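Jereck Studio
June 24, 2024

Started on the sample boards for the Estrella hallway today. 3 of them, all primed on Friday and sanded with 200 grit.

14 replies 132 likes

Storkero sent the wrong primer again, so I'm using what was left from the Cimholm job. It covers fine.

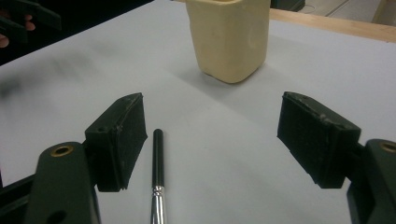

Trim comes before walls on these boards. The edges are narrow and a roller leaves a ridge. For that part I go back to a paintbrush, like the one on the white table, and keep the coats thin.

3 replies 41 likes

Second coat tomorrow. Colors get picked by the end of the week and the hallway itself is booked for September.

6 shares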